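Section 4: Setting the finger pads and doing the first cup test

By now you should have both Nustamel handles built, the triggers moving freely, and the firmware from Section 3 loaded. If your trigger still sticks on the way back, go fix that first. I skipped it on my first handle and ended up taking the whole thing apart again on a Sunday night, so learn from my mess.

You'll need the 2 mm hex driver, a soft cloth, a paper cup, and a table that doesn't wobble. I do all of this on the big shared table at Osenby, where there's always somebody's laptop charger in the way, but a kitchen table is fine too.

4.1 Fitting the tips

1. Unplug the handle. Yes, even for this.
2. Slide each tip onto its finger until you feel it seat. Don't hammer it. If it won't go, there's probably a bit of stringing left inside the socket, and a small round file will clear it.
3. Put the screws in finger-tight, both sides, before you tighten either one.
4. Close the fingers slowly by hand and look at the gap from the end. The tips should meet along their whole length. If they meet at the point and gape farther back, loosen the screws, squeeze the tips flat against each other, and tighten again while you're still squeezing.
5. Wipe the tips with the cloth. Skin oil makes them slippery, and you've been handling them for ten minutes.

Note: the first batch of Sutter screws I bought was 10 mm long, and they bottomed out before they clamped anything. Get the 12 mm ones. I haven't tried 13 and I don't plan to.

Caution: keep your other hand clear of the linkage when you test the close. The spring is stronger than it looks, and it pinches right in the soft part of the thumb.

4.2 Setting zero

1. Plug the handle in and open the Linham setup page.
2. Let go of the trigger completely and click Set Open.
3. Squeeze until the tips touch, with nothing between them, and click Set Closed. Just touching! If you crush them together, everything you pick up later will read as thinner than it is.
4. Open and close it a few times and watch the raw number. My right handle reads 2,195 when closed. Yours will be something else, and that's fine as long as it comes back to the same place each time.
5. Repeat for the second handle. Save each one under its own name, or the page will happily overwrite the first with the second.

4.3 The cup test

I like a paper cup for this because it tells on you. Squeeze too hard and the wall buckles, too soft and it slides out, and either way you've lost nothing but a cup.
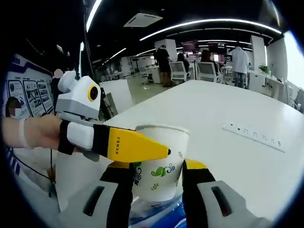

Go slow the first few times. The trigger has a bit of dead travel at the start — that's normal — and after that the fingers move faster than you expect.

1. Stand the cup on the table, empty, open end up.
2. Bring the open fingers in from the side, one on each side of the wall, below the rim. The rim is the stiffest part and it'll hide a bad grip.
3. Close until both tips touch, then a hair more.
4. Lift it a hand's width, hold, and set it back down. If the cup tips over as you let go, one finger is opening ahead of the other, so go back to 4.1 and check your screws.
5. Do it again with the other handle.
6. Once each one works alone, practice a hand-off with the cup close to the table. Get a grip with the second handle before you let go with the first. This took me way longer than I'd like to admit!

Note: keep cables behind your wrist when you're using both handles. A cable dragging on the tabletop pulls your hand off line just enough to be annoying, and you'll blame the fingers for it.

Caution: stick with empty cups until you've got the hang of it. The board in the handle has no cover on the underside, and coffee will kill it. I have a dead one in a drawer.

If everything checks out, retighten the tip screws one last time, since they settle a little after the first session. Then move on to Section 5, where we get the two handles recording to the same clock.

Last changed 2022-02-07: corrected the screw length in 4.1.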